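Materialkunde und Lagerlogistik, Grundkurs
Handout 4: Mischbehälter im Kleinteilelager
Zusammenstellung: Teresa Teixeira
Stand: 15. März 2018

Dieses Handout ergänzt die Vorlesung zur Lagerung ungleicher Einzelteile. Die Begriffe werden in der Übung vorausgesetzt. Wer die Sitzung versäumt hat, arbeitet bitte zusätzlich das Kapitel über Behältersysteme im Skript von Adelino Falcão durch.

1. Begriff

Ein Mischbehälter nimmt Artikel auf, die sich in Form, Größe und Oberfläche unterscheiden und keinen festen Platz im Behälter haben. Im Gegensatz dazu enthält ein sortenreiner Behälter nur einen Artikel, meist in gleichbleibender Lage. In unserem Beispielbetrieb, dem Lager Makosbridge, werden 1.172 Artikel geführt. Davon liegen 479 in Mischbehältern, der Rest in Fachböden und Schubkästen.

2. Der Behälter

Üblich sind rechteckige Behälter mit hohen Wänden und ebenem Boden. Hohe Wände verhindern, dass Rundes herausrollt, erschweren aber den Zugriff auf alles, was dicht an der Wand liegt. Für den Boden empfiehlt sich ein matter, einheitlicher Farbton. Leichte Schleifspuren sind im Gebrauch normal und kein Grund zum Austausch. Behälter mit Rissen oder losen Kanten werden ausgesondert.

3. Lage der Artikel

Lose eingelegte Artikel nehmen selten die Lage ein, in der sie im Katalog abgebildet sind. Ein Becher etwa kann stehen, auf der Öffnung stehen oder auf der Seite liegen. Längliche, schmale Teile liegen meist flach und können sich unter andere schieben. Für die Bestandsaufnahme muss ein Artikel deshalb aus mehreren Richtungen erkennbar sein.

Zu beachten ist auch die Oberfläche. Durchscheinende Stoffe nehmen optisch etwas vom Untergrund an, knittrige Klarsichtfolie erzeugt Glanzstellen und verdeckt Kanten. Kräftig gefärbte, undurchsichtige Teile sind auf Grau am schnellsten zu finden. Der rotbraune, durchscheinende Becher an der linken Wand hat zusätzlich Rippen, an denen man ihn auch liegend gut erkennt. 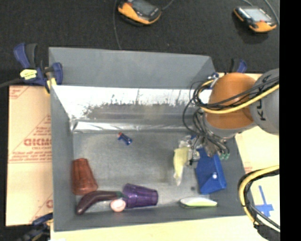

4. Einlegen und Auffüllen

Schwere Artikel zuerst einlegen, leichte danach. Becher und andere Hohlkörper nicht ineinanderstecken, wenn sie einzeln entnommen werden sollen. Zerbrechliches gehört in einen eigenen Behälter. Der Behälter wird höchstens so weit gefüllt, dass der Boden an mehreren Stellen sichtbar bleibt. In Makosbridge gilt eine Obergrenze von acht Artikeln je Behälter. Im Lager Rititz wird nach Gewicht begrenzt, dort werden Behälter ab etwa 300 Gramm Einzelgewicht getrennt geführt.

5. Kennzeichnung

Das Etikett sitzt außen an der Stirnseite. Es nennt Behälternummer, Lagerbereich und Datum der letzten Prüfung, jedoch keine Artikelliste. Der Inhalt wird im Bestandsbuch geführt und bei jeder Entnahme fortgeschrieben.

6. Aufgaben zur Übung

a) Vergleichen Sie die Begrenzung nach Stückzahl mit der Begrenzung nach Gewicht. Für welche Artikelgruppen eignet sich welches Verfahren?
b) Entwerfen Sie ein Etikett für einen Mischbehälter im Bereich Camargo.
c) Erläutern Sie, weshalb Folienverpackungen in der Sichtprüfung gesondert behandelt werden.

Abgabe auf Papier, höchstens zwei Seiten. Die Besprechung findet im April statt.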